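Section 4. Descaling and First Fill

This section covers descaling of the Arlow countertop water heater and the first fill after descaling. Read section 2 (Electrical supply) before you start. The full procedure takes 40 minutes, not including cooling time.

CAUTION: Disconnect the heater from the wall outlet and let the tank cool before opening the drain valve. Water left in the tank after a heating cycle can scald.

CAUTION: Use only citric acid descaler. Vinegar and hydrochloric products attack the tank seal and void the warranty.

4.1 Draining the tank

1. Turn the temperature dial to OFF and unplug the heater.
2. Close the cold water inlet valve (quarter turn, handle across the pipe).
3. Open the nearest hot water tap to release the pressure.
4. Place a bucket under the drain valve. Open the valve slowly.
5. When the flow stops, leave the valve open and tilt the heater toward the drain side. A small amount of water stays below the valve seat. This is normal.
6. Close the drain valve hand-tight. Do not use a wrench.

4.2 Descaling

1. Dissolve one packet of descaler in 2 quarts of lukewarm water. Stir until no grains are left at the bottom.
2. Remove the fill cap on top of the heater and pour in the solution.
3. Add plain water up to the lower edge of the fill neck.
4. Leave the cap off while the solution works — gas forms as the scale dissolves and must be able to escape.
5. Drain the tank as in 4.1, steps 4 to 6.
6. Rinse with clean water until the drain water runs clear and has no sour smell.

Note: In hard water areas, scale may come loose as flakes and block the drain valve. Close the valve, wait a moment, and open it again. Do not push wire or a screwdriver into the valve.
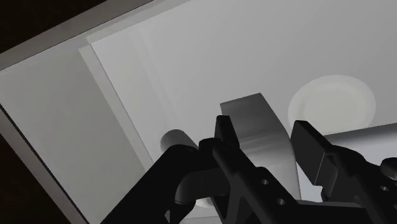

Erdal Saraç wrote in to say that two rinses were not enough on his unit, and that the first cups of tea afterward tasted of lemon. He now fills and drains the tank a third time before refitting the cap. We have no objection to this. The number of rinses depends on how much solution remains below the valve seat, and tilting the heater during each drain reduces it.

4.3 First fill

1. Check that the cap gasket is seated in its groove. Replace it if it is cracked or flattened.
2. Refit the cap and tighten it by hand.
3. Open the hot water tap fully, then open the inlet valve halfway.
4. Wait until water runs from the tap without spitting. Close the tap.
5. Open the inlet valve fully and check the cap, inlet and drain for drips.
6. Dry the outside of the heater, plug it in and set the dial to the middle mark.

CAUTION: Never switch on an empty or partly filled heater. The element is rated at 1,760 watts and will burn out if it runs dry. Damage of this kind is not covered.

If the red lamp flashes after the first fill, the dry-run cutout has tripped. Unplug the heater, repeat 4.3 from step 3, and press the reset button on the underside once. If the lamp still flashes, see section 6.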